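Last updated: March
1 min read

Re: [handling-rules] Soft items, draft 6

Finn Petersen wrote:
> Draft 6 sets one closing speed for
> everything. Is that meant to cover
> plush and fur as well?

Finn,

No. Section 4 should separate rigid from soft items. My proposed text:

"For soft items, the operator shall close both fingers fully before lifting – partial grips are logged as failed. Fragile items on the same table shall stay outside the approach path."

The limit of 80 clips per session stays as it is.

Table and container work at Brelach:
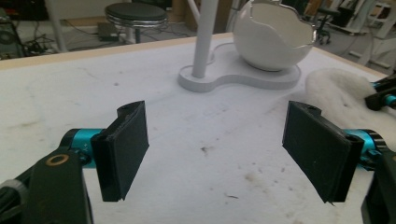
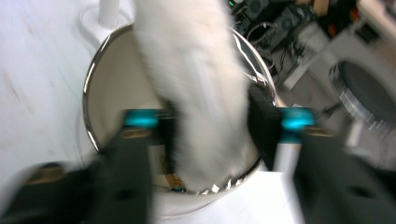

Clause 4.2 also needs a definition of "container". Henrike wants a minimum opening and I have no objection. Comments by Sunday, please.

Brigitta Kaufmann

2 replies | 0 shares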